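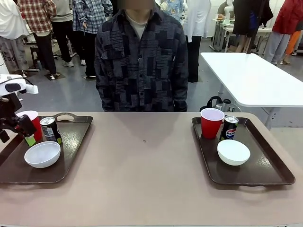 Lesezeit: 3 Minuten

Startseite Küche Wäsche Keller Rezepte Kontakt

Tabletts richtig pflegen und lagern

Seit ich im Haus Flevdale die kleine Teeküche mache, habe ich mit Tabletts viel zu tun. Am Anfang habe ich sie einfach in die Spülmaschine gestellt, alle zusammen, und nach einem Sommer waren zwei davon krumm. Ein krummes Tablett dreht sich auf dem Tisch wie ein Kreisel, und der Kaffee läuft über.

Heute spüle ich Kunststoff nur mit der Hand, lauwarm, mit einem Tropfen Mittel und weichem Schwamm. Die raue grüne Seite bleibt für die Töpfe.
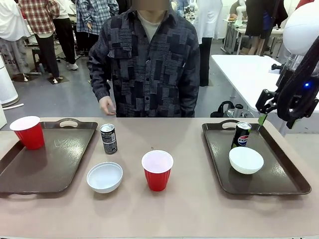
Klebrige Ränder von Limonade weicht man am besten ein: ein nasses Tuch darauf legen, 20 Minuten warten, dann wischen. Bei Teeflecken hilft mir ein Brei aus Natron und wenig Wasser. In den Griffen sammelt sich gern Schmutz, dort nehme ich eine alte Zahnbürste. Danach trockne ich sofort ab, sonst bleibt Kalk.

Zum Lagern stelle ich die Tabletts senkrecht, wie Bücher, in einen Zeitschriftenständer. Wer sie stapeln muss, legt ein Blatt Küchenpapier dazwischen. Holztabletts bekommen bei mir im Juni ein wenig Leinöl und einen Tag Ruhe am offenen Fenster.

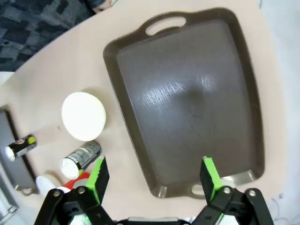

Feine Kratzer auf dem Tablettboden.

Solche Kratzer kann man nicht wegputzen, sie stören aber beim Servieren nicht. Ich lege eine Serviette darüber, dann rutschen auch die Tassen weniger. Tiefe Rillen sind etwas anderes, solche Tabletts benutze ich nur noch unter Blumentöpfen.

Vira Sydorenko

152 Mal geteilt | 20 Kommentare

Kontakt | Impressum | © 2022 | Nach oben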